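Filed under: Racquet Sports / Club Play

We use cookies to remember your settings. Accept | Manage

Signups for the fall squash ladder in Macedo are open. I run the Eron ladder, and I'm posting the details in one thread so I don't have to answer the same messages again.

The ladder has 48 spots this time. Returning players keep the position they finished in. New players start at the bottom and can challenge up from there.

You can challenge anyone up to three places above you. If you win, you swap places. If you lose, you can't challenge the same person again for 13 days.

Matches are best of five to 11, win by two. If your court time runs out before the match is done, whoever leads in games takes it. If games are level, it goes to points in the unfinished game. If those are level too, rebook it. 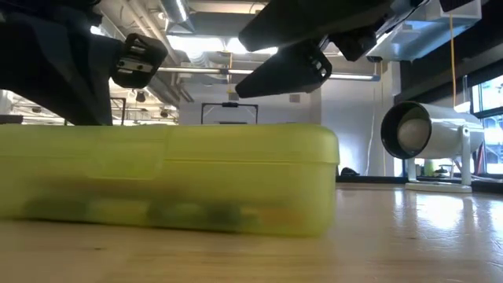
Scores go in through Traltis. Both players have to confirm. If one player enters a score and the other doesn't respond in two days, the score stands. Please check your spam folder before telling me you never got the request.

Court bookings are still separate. Traltis does not book a court for you. A few people showed up last season with a confirmed match and no court, and I can't fix that from home.

Most evening slots at the Gendus courts go early. Lunch hours are usually open. If you can play at noon you will get a lot more matches in.

Cost is $30 for the season. That covers the ladder only, and court fees are extra. Players split the court fee unless they agree on something else.

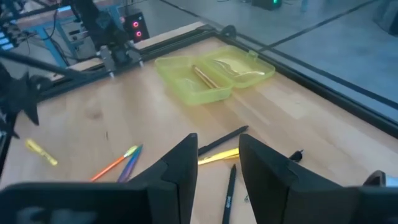 Balls: double yellow dot for everyone in the top half. Below that, single dot is fine if both players want it. If you can't agree, use the double.

Eye protection is required for under-19s and recommended for everybody else. I wear mine. I took a ball to the cheekbone two years ago and it was a soft shot.

Someone asked about a doubles ladder. Not this season. We have one court wide enough and it is taken most nights. I'll look at it again in the spring.

If you get hurt or go out of town, tell me and I'll freeze your spot for up to 30 days. After that you drop five places. You can still come back in, just lower down.

First challenges can be played from the first week of November. Signup link is in my profile.

Last updated: October 13, 2023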